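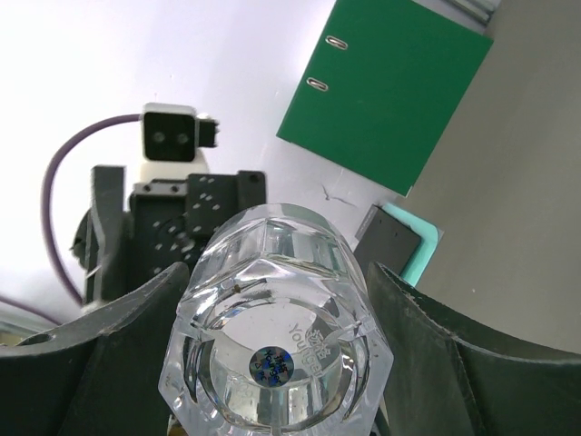 # Rudanum Household Set

Home | Files | Data card | Changes | Contact

Rudanum is a set of arm recordings made by the robotics club at Dundholm as its project for the school year. It covers picking up, holding and handing over ordinary objects on a table, with extra attention to glass and clear plastic. The club started it in September after our entry in the Dovik student competition kept dropping drinking glasses.

## What is in it

The set has over 900 episodes. Each episode is one attempt at one task, whether it worked or not. Failed attempts are kept and marked as failed in the index.

Every episode folder holds:

- the wrist camera video
- joint positions and gripper opening, one row per time step
- a short text file with the instruction given to the operator
- a result label: done, partly done or failed

The index file in the top folder lists all episodes with their task name, object group and result. Read the index first. Folder names are only the order of recording and say nothing about the task.

## Object groups

**clear** – glass and clear plastic, including faceted pieces with a recessed well. These throw bright highlights back at the camera, and the background shows through them bent out of shape. Stickers and raised lettering were left on. A sticker is often the easiest thing for a detector to find on a glass, so a model trained only on this group may learn to look for stickers. Try it on plain glass before you trust it.

**office** – binders, small boxes, pens, tape.

**soft** – cloths, sponges, gloves.

**mixed** – two or more objects from different groups in one task.

## How it was recorded

Students drove the arms by hand through the Lacson control program, which was written by last year's club and is kept in its own repository. Operators took turns and switched after each block of episodes. New members practiced on the soft group before moving to glass.

The table is white, and in many episodes it is overexposed. We tried lowering the exposure and lost detail on the dark gripper fingers, so we went back to the first setting and left it there. Other objects were left on the table during recording. They are part of the data and should not be masked out for the standard test.

In some wrist views the second arm is in sight, along with its camera, bracket and purple cable. If your method treats anything that moves as the target object, filter those episodes out or add a mask for the arm.

## Splits

The test split has 100 episodes. The rest are for training. We did not make a separate validation split, so take one from the training part and say in your write-up how you did it.

The same object never appears in both parts for the clear group. For the other groups it can.

## Known problems

- The gripper opening value drifts during long sessions. Compare it with the first row of the same episode and ignore the absolute number.
- Early episodes have a short delay between video and joint data. They carry the flag `lag` in the index.
- "Partly done" was used differently by different operators. Version 2 of the labels fixes most of this, but the mixed group has not been checked again.
- There are no force readings. You can't tell from the data how hard a glass was squeezed.

## Use

Free for class work, club projects and research. Please don't use it to claim that a gripper is safe for handling glass near people. If you publish something, name the set as "Rudanum Household Set" and give the label version.

## Adding episodes

We want to reach 1000 episodes before the next Dovik entry. Members can add their own – copy the folder layout, fill in the index row and ask another member to watch the video and confirm the label. Label failed attempts as failed, even if the object was only dropped at the very end. Sessions are on Monday after the last class.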